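Re: [members] Open day at the Prelness workshop, who's going?

On January 70-odd messages ago, somebody on this list wrote:
> Is the Kedura demo worth the drive? Last time I went to one of these
> it was a slide deck and a cold sandwich. Also, is there parking?

I went, so you can decide from your couch. Parking: yes, behind the Fitness place next door, as long as you don't mind being glared at by people carrying mats.

There was a slide deck. It had 80 slides and we saw 9 of them before the projector gave up, to general relief. After that they let us stand next to the arm, which was what we'd all come for. The sandwiches were fine.

The task was dishes. Kedura is the control software, Bastos is the cart the arm sits on, and I mixed them up all afternoon. They kept a running score on a whiteboard, 89 tries by the time I left, with a column for "good" and a column for "discuss." The second column had the better handwriting.

You get to watch the wrist camera on a monitor while it works, and I'd recommend that over watching the arm. From up there a plain white bowl is a big pale circle with a shadow, and the two black fingers come in close together right by the rim. I've never been so tense about tableware.
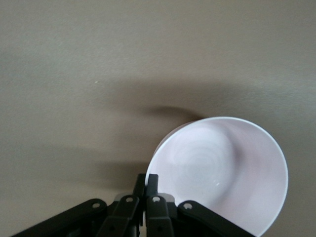
If you go to the next one

Get there by 2 p.m., as the spots by the monitor fill up. Ask about lighting, they have opinions. Don't ask when it will do your dishes at home. Three people did, and the answer got shorter each time.

I have a spare handout if anyone wants it. It's the 71 slides we missed.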